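## Part 3: Setting up your watch party room

Okay, so you've got Kadton installed and you've made an account (if not, go back to Part 2, I'll wait). Now for the fun bit! I wrote this section for people who want to follow a reality show with a bunch of other fans and gossip about it live, which is how I use it pretty much every night the new season is on. My own room is for *Gistthorpe*, so that's the show you'll see me going on about, but the steps are the same for any dating show, soap or celebrity series.

### Make the room

1. Open Kadton and tap **New room** at the bottom of the home page.
2. Type a room name. Put the show title first or people won't find you in search. Mine used to be called "Team Rajput Forever" and I sat in there alone for two episodes.
3. Pick a show from the list. If yours is missing, choose **Other** and type it in yourself.
4. Set the room to **Invite only** for now. You can open it up later, once you've got the settings below the way you like them.
5. Tap **Create**.

You'll land in an empty chat with your name in gold. Gold means host. You can share host powers with up to 4 other people, and I really think you should pick at least one, someone who types fast and doesn't get into fights over who kissed whom at the reunion.

> **Note:** The room holds 80 people on the free plan. If you hit the limit, new people go into a waiting line and get let in when someone leaves. They can't read the chat while they wait, so don't be surprised if they message you about it (a lot).

### Turn on the spoiler shield

Please do this before you invite anybody! The shield hides messages from anyone who hasn't reached that point in the episode. Half my room is on the West Coast, and before I learned about this setting I ruined a proposal for every one of them. Graça Vilela, who co-hosts with me, still brings it up.

1. In your room, tap the gear, then **Spoilers**.
2. Switch **Shield** to on.
3. Choose **By episode** or **By minute**. By minute is better if people pause for snacks – it keeps everybody lined up with their own screen.
4. Under **Off-show talk**, decide what happens with messages about tabloid stories, podcast interviews and cast breakups. I set mine to **Separate tab**.
5. Tap **Save**. If you back out without saving, it goes right back to off and there's no warning.

> **Caution:** The shield doesn't cover room names or profile pictures. If somebody changes their picture to the winner holding the trophy, everyone sees it. You can lock profile pictures for the night under **Gear > People > Lock pictures**.

### Sync the episode timer

Kadton doesn't play the show. You watch on your own TV or laptop or whatever, and the timer in the corner tells the app where you are.

1. Start your episode and pause it on the title card.
2. Tap the timer, then **Set to title card**.
3. Press play on the show and **Go** in the app at the same time. Being off by a second or two is fine.
4. If you get an ad break, tap **Hold**. Tap it again when the show comes back.

When I started I skipped the Hold button all the time and then wondered why my reactions were showing up early for people. If your timer has drifted, you don't have to start over: press and hold on the numbers and drag left or right until they match your screen.

### Set up the theory board

This is my favorite thing in the whole app. The board is where people pin their guesses – who's secretly back together, who unfollowed whom, which "vacation" was a couples trip. Each theory gets a card, and each card can hold links, screenshots and votes.

1. Tap **Board**, then **Turn on for this room**.
2. Choose who can add cards. **Everyone** gets messy fast. I use **Members over one week**.
3. Set voting to **Hidden until finale** if you want honest votes. When everyone can see the count, they just pile onto the front-runner.
4. Pin your first card so people get the idea. My first one was about why Plaltach, the bar where the cast always hangs out, got a new couch between two scenes that were supposed to be the same night. It has 63 replies now and we're still not sure.

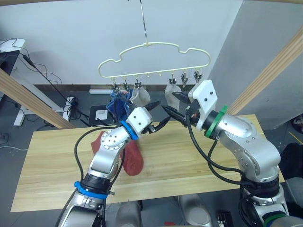
5. Add a **Closed** column for theories that got settled one way or the other. Drag the card over and Kadton stamps it with the episode number.

> **Caution:** Stick to what's been on the show or what the cast has posted publicly themselves. No home addresses, no pictures of anyone's kids, nothing from a private account. You're the host, so take those down the minute you see them: press and hold on the card, then **Remove and notify**. The person who posted it gets a message saying a host removed it.

### Send your invites

1. Tap **People**, then **Invite**.
2. Copy the link or type in usernames one by one.
3. Pick when the link runs out. I go with **After tonight's episode**, so old links don't float around in other fan groups.
4. Write a short hello. Say what time you're pressing play and which time zone you mean!

Do a test run with a couple of friends and an old episode first. Graça and I did ours in March with a rerun, and that's how we found out her phone had notifications muted for the whole app.

### If something's off

- **People can see messages too early.** Check that they tapped **Go** and aren't still using last week's timer.
- **The board tab is gone.** It hides itself if you switch the room to **Chat only**. Switch back and your cards will still be there.
- **Someone's stuck in the waiting line.** Tap **People > Waiting**, then the arrow next to their name. This only works if there's a free spot.
- **You lost your gold name.** You probably signed in with a different email. Sign out and try the one you used in Part 2.

Part 4 covers polls and the reunion special, including how to run two chats side by side when the cast splits into separate rooms.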